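Open day at Trodisitz draws over 300 visitors

The robotics workshop Trodisitz opened its doors to the public on October 26, 2019, for the first time since it moved to the old dairy building in Fosside. Over 300 people came during the day, which is more than the organizers had prepared for. The coffee was finished before lunch and had to be bought again from the bakery across the street.

The program was simple. In the front hall, visitors could see two robot arms that sort small parts into boxes, and in the yard there was a cart that drives by itself between the storage and the loading door. In the back room, the workshop showed its newest project, which has the name Karier. The project is a joint work with the company Vieira, which makes equipment for commercial kitchens and wants to know if robots can help with cleaning up and putting away.

Karier is still at an early stage. At the moment the team is mostly collecting examples of how people pick up things by hand. For this they use a gripper tool that a person holds and moves, and a camera on the tool records what is in front of it. Later, the recordings are used to teach a robot arm the same movements.
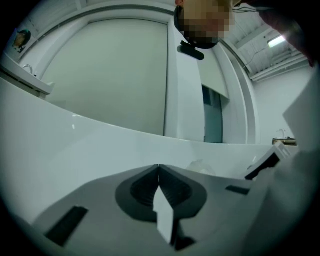
The demonstration of the hand-held tool was given 4 times, and each time the room was full. The space is fitted with a sink and a faucet, like many rooms where such a robot would one day have to work, and the walls are white and plain. Visitors who stood close could see the light grey housing of the gripper and got an idea of how the world looks from the position of the tool, with the glossy white surface bending across the view and the face of a person high above it. Many were surprised by how strongly the lens changes the shape of the room. A member of the team explained that a wide view is useful, as the robot needs to know what is beside an object and not only the object alone.

After each demonstration, the public could try the tool for a few minutes. The task was to take a plastic cup from one tray and put it in another. It sounds easy, but most adults moved too fast at the first attempt and the cup fell over. Children were often better, maybe because they were not afraid to look a little silly. One boy wanted to continue so long that a queue formed into the corridor — his mother finally promised him that they will come back next year.

According to the workshop, 900 recordings have been made for Karier since May. The team would like to have many more before it begins with tests on a real arm. Vieira has offered to lend a test kitchen for this purpose, but the date is not yet decided.

Several visitors asked if such machines will take away jobs in kitchens and canteens. The answer from the workshop was careful. The team said that the first tasks will be the heavy and boring ones, such as moving full trays, and that a person will have to be present for a long time to come. A cook from a school canteen, who came with two colleagues, was not fully convinced. She said that she would be glad to get help with the trays, but she wants to see it working on a busy day before she believes it.

There was also interest from young people who are choosing an education. Trodisitz has 12 places for trainees, and it offers short visits for school classes during the spring. Teachers can write to the workshop to ask for a date. The visits last half a day and are free of charge, but each class must bring its own lunch.

The self-driving cart in the yard had a less lucky day. In the morning it stopped several times on the wet leaves and had to be pushed back to the start by hand. After the yard was swept, it drove without problems until closing time, and the children were allowed to load it with apples from the garden behind the building.

Trodisitz plans to hold the next open day in May, when more of the program can be outdoors. The front hall with the sorting arms can also be visited before that, by appointment.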